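Our afternoon at the Drostau robotics open day

Those of you who put your names down in January will remember that we had more people wanting to come than seats on the minibus, so this is partly a report and partly an apology to everyone who missed out. It was a really good afternoon! I came home with a notebook full of scribbles and have been boring my family with them ever since.

Drostau is the robotics workshop on the old dairy site at the far end of Rurnenstead, past the tile warehouse. Plenty of us have driven by it for years without knowing what went on inside. On 18/03/2026 they opened their doors for the afternoon and let local groups walk round, ask questions and get fairly close to the machines (there is a line of yellow tape on the floor, and you do have to stay behind it while an arm is moving).

We were met at the door by Miroslava Jireš, who runs the sorting project, and given a badge and a cup of tea. Her first question to us was what we thought would be hard for a robot. Somebody said heavy lifting, somebody else said chess. She smiled at both and took us through to see a basket of toys.

The job they have set the arm is tidying up. It has to reach into a heap of mixed bits and pieces, work out what is on top, take hold of one thing, lift it clear and put it down somewhere sensible. I had expected it to be told where everything was beforehand, but the heap is tipped out and filled again between runs, so it has to look afresh each time. Miroslava said they have 243 objects in their store cupboard, nearly all from charity shops and the bottom of people's toy boxes, and the team is forever being asked to hand over things their children have outgrown.

Cloth is the really awkward part, and I could have listened to this bit for an hour. A ball is a ball whichever way up it lands. A cloth has no fixed shape at all, so it looks different every time it is dropped, and it hides whatever is underneath. If the arm pinches it in the wrong place it can bring up half the heap along with it. Vratislav Trnka, who writes the part of the software that picks where to grip, told us he now folds his own washing with a good deal more respect.

We watched ten tries in all. The arm is slower than I had pictured, and there is a pause before each grab which had all of us leaning forward. One grab closed on nothing and the whole room groaned as if someone had missed a penalty. On the next go it lifted a cloth straight up, swung it to the side and let go, and there was a proper round of applause. Roscoe Zamora, who had told me in the minibus that he was only coming for the ride, was clapping louder than anyone.

After that we were allowed a turn ourselves. There is a second bench with a hand-held controller, and you steer the gripper with two small sticks and a trigger. It is so much harder than it looks! You have no feeling in your fingers, of course, and judging how far down you have gone is a matter of squinting and hoping. I knocked over a beaker. Emília Pešek was far and away the best of us, and put it down to years of threading needles, and she was asked twice whether she would like a job.

There was plenty of time for questions. Vratislav Paulík wanted to know what any of this was for, and got a straight answer: the team hopes the same skills will be useful in recycling plants and in helping people who find bending and lifting difficult at home. Miroslava was careful to say that this is a long way off. They have run almost 400 hours of practice on the arm and it still gets muddled by shiny things and see-through plastic, where the light plays tricks on its cameras. I liked her for telling us what it gets wrong as well as what it gets right.

I also asked about noise, as I had been dreading it, and was pleased to find we could talk in ordinary voices the whole time. The floor is level throughout and there are chairs along the wall for anyone who would like to watch sitting down. The tea is strong. Parking is tight, so do share cars if you go.

Drostau would like to have us back, and has offered a longer session with up to 40 places, which should mean no waiting list this time. They have asked us to bring objects from home for the arm to try. Nothing sharp, nothing breakable and nothing bigger than a loaf of bread, please. I am already eyeing up a woolly hat with a bobble on it, and Roscoe is threatening to bring a string of onions. If you would like to come, put your name on the sheet by the noticeboard or have a word with Emília, and say whether you need a lift. 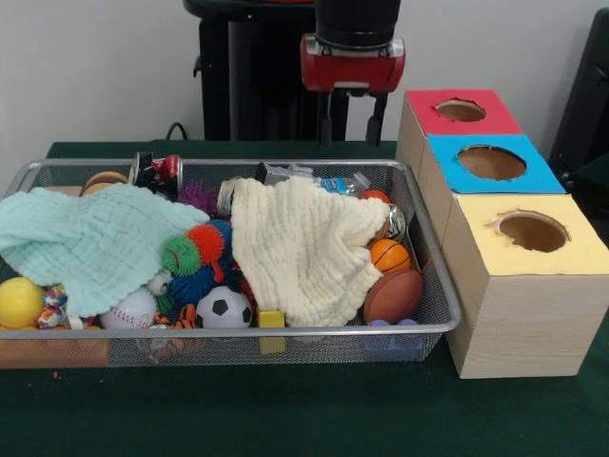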